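How to Clean Costume Jewelry at Home
By Kenna Aitken 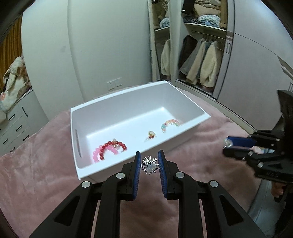

A starburst piece with a pale bead, and beaded bracelets in the bin.

Costume jewelry gets dull from lotion, sweat and hair spray. Most of it can be cleaned in a few minutes with dish soap and water, but glued pieces need more care than solid metal ones.

What you need
A small bowl
2 drops of mild dish soap
200 ml of lukewarm water
A soft baby toothbrush
Cotton swabs
A lint-free cloth

Steps
1. Sort your pieces. Keep anything with glued stones or elastic cord apart from plain metal.
2. Mix the soap into the water.
3. Dip plain metal pieces one at a time and brush them lightly. Don't leave them to soak.
4. For glued stones, dampen a cotton swab in the soapy water and wipe around each stone. Water that gets behind a stone can loosen it or turn the foil backing dark.
5. Wipe beads on elastic with a damp cloth. Wet elastic stretches, so lay the bracelet flat and leave it alone until it dries.
6. Wipe off the soap with a clean damp cloth and pat everything dry.
7. Leave the pieces face down overnight before you put them away.

Skip baking soda and toothpaste. Both scratch thin plating, and once the base metal shows there is no cleaning it back.

Store each piece in its own small bag with the air pressed out. In August, when the air is damp, I check mine for green spots every couple of weeks.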